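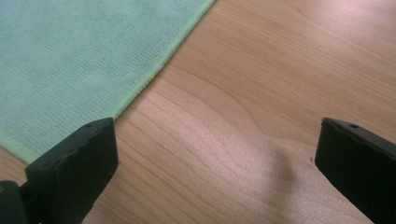

Saturday, October 22, 2022

Last week I finished the evening course for machine operators at the training center in Kivmont, and several people wrote to me after my post in August to ask how it is. I promised an answer and then I had exams, so I am sorry for the delay.

First the facts. The course has 49 evenings, from six to nine, and it costs 364 dollars if you live in the county. The price includes the book and the safety glasses, but you must bring your own steel-toe shoes. I paid in two parts. The office allows this if you ask before the first class, but it is not written on the form, so please ask.

I work in the warehouse at Ostrowski, where I have been for seven years. It is a good company and I don't complain. But in the warehouse I reached the top of the pay table a while ago, and the people who run the machines on the other side of the wall begin where I end. My supervisor told me that they would consider me for the production side if I had a certificate. "Consider" is a careful word in English, I learned this. Still, it was enough for me to register.

The first part of the course is safety, and it is long. We learned lockout, labels on chemicals, how to lift, what to do with a spill. I knew half of it from work, but I knew it in the way of "somebody showed me once." Now I know why the lock must have only one key and why the key stays in my own pocket. The test for this part was not difficult, though the questions use many double negatives, and I had to read some of them three times.

Then comes quality and measurement, and this was my favorite. We used calipers and micrometers, and every student measured the same metal pin and wrote the result on the board. The results were all different! The instructor did not say anything for a while, he let us look. After that we spent the whole evening on how to hold the tool, how hard to turn it, and how to clean the surfaces before you begin. By the end our numbers were close together. I liked that evening so much that I bought a used caliper for myself, and now my family must listen to the thickness of every object in our kitchen.

My problem was inches. I grew up with the metric system, and fractions of an inch are for me like a second foreign language inside the first one. I know now that a thousandth is called a "thou," and that when an old machinist says "ten thou" he does not mean ten thousand of anything. I made a small table of conversions on a card and kept it in my shirt pocket. By the middle of the course I needed it less, but I still have it.

The third part is about the process: how to read a work order, how a line is planned, what is scrap and what is rework. Here we went to visit Zernanis, which makes plastic housings for pumps. They have injection molding machines, and we stood behind the yellow line and watched the parts come out. What surprised me was how quiet the operators were. In my imagination it was a job with a lot of running. The woman who showed us her machine said that if she is running, something was already wrong an hour ago. I wrote this down on the bus home.

Some practical things for people who asked me:

The language. If you can read a newspaper in English slowly, you can do the course. The words are repeated again and again, and after a few weeks you dream about them. I kept a notebook with the new words on the left side and a drawing on the right side, no translation. For me the drawings worked better, because for many of these things I don't know the word in my own language either.

The time. Three evenings per week is a lot when your shift starts at seven in the morning. I did my homework during lunch. In the second month I was very tired and I missed two classes – they let me make them up, but only because I called before and not after.

The computer. All tests are done with a program named Ulutico. It is fine, but it closes your session if you don't click anything for some minutes, and then your answers on that page are gone. Think on paper first and then click.

The exam. You can take each part again if you fail, with a small fee. I failed the maintenance part the first time, on the questions about belts and bearings. It was not nice to see the result, but the second time I passed with a good number of points.

And the question most people asked: did I get the new job? Not yet. I gave a copy of the certificate to the office at Ostrowski on Monday. There will be two open positions on the second shift after the new press arrives, and I put my name on the list. Second shift has a little more money per hour and a lot less dinner with the family, so we are still talking about it at home.

Registration for the winter group is open at the front desk in Kivmont, not on the website. Bring a photo ID and something that shows your address. They did not accept my phone bill, but the electric bill was okay.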